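I finally read the Clurik paper on learning to fold clothes from handheld gripper recordings, and I wanted to like it more than I did. The headline is 977 recordings with 3 garment types, and a policy that "generalizes to unseen homes." Well. The unseen homes number 5, and Dzifa Ansah pointed out in the comments last time that success is scored by the same people who trained the thing.

What I do buy is the data. Real bedrooms, busy bedding, patterned clothes on top of patterned covers -- much harder than a gray towel on a white table.
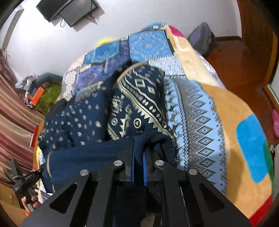
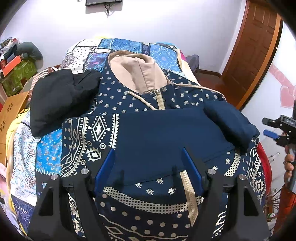
*Navy patterned clothing on patchwork bedding, with two handheld grippers at work.*

My gripe is with the ablation. They drop to 667 recordings and the score barely moves, and they call this "data efficiency." It could just as well mean the test is too easy, or that the extra recordings all look alike. Khanyisile Khumalo asked for results split by garment, and so would I. A hood and a zipper are a different problem from a pillowcase.

I'll rerun their numbers in July if the code ever shows up.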